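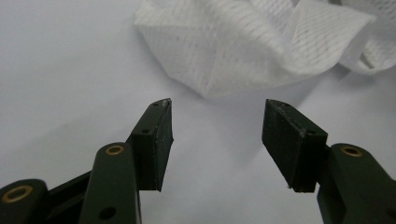
Section 4: Setting Up Bill Tracking and Alerts

Welcome to the fun part! By now you have a Mundska account and you've picked your home state (if not, go back to Section 2, it takes a minute). In this section you'll build your first watchlist, tell Mundska which lawmakers you care about, and decide how loudly it should shout when something moves at the capitol.

You need:
- A confirmed email address
- Your nine-digit ZIP code, or your street address
- At least one bill number, or a topic you'd like to follow

4.1 Find your districts

1. Open the menu at the top left and choose My Districts.
2. Type your street address, or your full nine-digit ZIP code, and press Look Up.
3. Check the two results. The top one is your house district, the lower one your senate district.
4. Press Save Both.

Note: A five-digit ZIP code is accepted, but plenty of them straddle two or even three districts. If you see a yellow banner reading "More than one match," go back to step 2 and use the street address.

Caution: Pressing Save Both replaces any districts you saved before. If you also follow a district for a parent or a client, add it under Other Places so it stays put.

4.2 Start a watchlist

1. Choose Watchlists, then New.
2. Give the list a name you'll recognize in an alert email. "School funding" is great. "List 1" is going to drive you up the wall by the second week of session.
3. Type a bill number into the search box. You can leave out the spaces and periods: hb2531, HB 2531 and H.B. 2531 all land on the same bill.
4. Pick the right session from the drop-down menu.
5. Press Add.

Bill numbers get reused every session, so do look at step 4 before you press anything. The menu opens on the current session. If you came here from an old newspaper story, the bill you want may well be in an earlier one, and the HB 2531 you end up following could be a bill on boat trailers (this happened to Heledd Samuel on our help desk, who now knows a great deal about boat trailers).

A single watchlist holds up to 400 bills. You can have 20 watchlists on a standard account.

4.3 Add a topic

Following single bills works well when you know what you're after. Topics are for everything else, and we love them!

1. Open the watchlist and press Add Topic.
2. Choose a topic from the list, or type your own words.
3. Press Preview. Mundska shows every bill in the current session that matches.
4. If the preview is too long, press Narrow and pick a chamber, a committee or a sponsor.
5. Press Keep.

Put a phrase in quotation marks to match it exactly. "Open records" finds bills on open records. Without the marks you'll also get every bill that mentions records and happens to open something, and there are a lot of those.

Caution: If the preview passes 1000 matches, the Keep button turns gray. Narrow the topic and run the preview again.

4.4 Follow a lawmaker

1. Go to People and search by last name or by district.
2. Open the profile and press Follow.
3. Tick what you want to hear about: bills filed, amendments offered, floor votes, or committee votes.

Floor votes appear once the journal clerk posts them, often the same evening. Committee votes can take longer, and voice votes don't show up at all, as no names are recorded. When a bill passed on a voice vote, its page says "Voice" where the tally would be.

Note: Following a lawmaker is private. Neither the member nor the member's office can see who follows them.

4.5 Choose your alerts

1. Open Settings, then Alerts.
2. For each watchlist, choose Right Away, Daily or Weekly.
3. Choose email, text message, or both.
4. Set your quiet hours. Alerts that come in during quiet hours are held and sent together afterward.
5. Press Send Test. A test alert should reach you within a few minutes.

We suggest Daily for most lists and Right Away for the two or three bills you'd drive to the capitol for. Near the end of session the calendar moves fast. A hearing may be posted in the afternoon and held that same night, and a Daily alert will miss it.

If the test alert doesn't arrive:
- Look in your spam folder for a message from Mundska Alerts.
- Check the mobile number under Settings, Contact. Leave off the leading 1.
- If you use a work address, your mail filter may be holding the message. Ask whoever runs the mail to allow it.

4.6 Share a list

Shared lists are terrific for neighborhood groups. The Fellham Tenants' League keeps one list for its whole membership, and Emerson Xavier updates it for them during hearings.

1. Open the watchlist and press Share.
2. Enter the email addresses, separated by commas.
3. For each person, choose Can View or Can Edit.
4. Press Invite.

Caution: Anyone with Can Edit can remove bills from the list, and there is no undo. Save a copy first with Export, Spreadsheet.

Notes you write on a bill are not shared unless you tick Include My Notes on the invitation. Take a quick look through them before you tick that box!

4.7 When session ends

Your watchlists don't go away when the legislature adjourns. Bills that passed stay active until the governor signs or vetoes them, or the signing deadline runs out. Bills that died move to a gray folder called Ended. If a sponsor files the same idea again next session, Mundska can suggest the new bill to you: open the Ended folder and switch on Watch for Refiling.

Interim hearings are listed on a separate calendar, under Hearings, Between Sessions. Alerts for these are off to begin with. Turn them on in Settings, Alerts, Interim.

Next: Section 5, Reading a Bill Page

Section revised June 1, 2018. Corrections to this guide go to Flurina Moser, Mundska Help Desk.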